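Re: [arm-users] Anybody tried the Hukska kit?
From: Hậu La
Date: Tuesday, September 7, 2021

Phong Đào wrote:
> We're looking at the Hukska tabletop kit for the Brurkwood lab. The
> brochure says kitchen tasks out of the box. Has anybody on the list
> put one to work, and is the support plan worth paying for? Skusport
> quoted us 800 for a year of it, which seems like a lot.

Hi Phong, hi all,

We've had ours going for 19 days now, so I can tell you a little. I set up the toy kitchen for it, with the ketchup bottle on its plate, the banana, the blue bowl and so on, and that's mostly what it works on here.
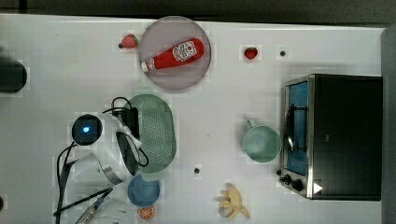
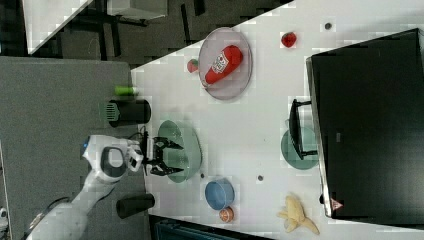 Kiều Khương wrote to me off list that her group sent their kit back in the first week, mainly over the calibration, and that I should warn you the setup guide skips a whole page on it. She's right about the guide! Ask Skusport for the newer PDF before you even open the box. With the old one I lost 2 afternoons, and with the new one I was done before lunch.

As for the work itself, I like it more than I thought I would. Bowls are easy for it. Bottles are okay if you don't ask for them upright. Strawberries are still a pain — it squeezes, they pop out, and off I go to look under the table. The software lets you save a task and run it again with things moved a bit, and that part has been solid for us (the menus are ugly, but you get used to them).

On the support plan, I'd skip it the first year. I've called 2 times, both for setup stuff, and both times we were still inside the free period. Mạch bought the plan for their site, so maybe Chiến Ông can say if they ever got anything out of it?

One more thing, the cables. They come longer than you need, so get some clips and tie them down along the arm early. Ours caught on a cup handle once and I had to start the whole run over.

If you want my task files I can zip them up and send them over, just tell me which version of the software you'd be on.

Hậu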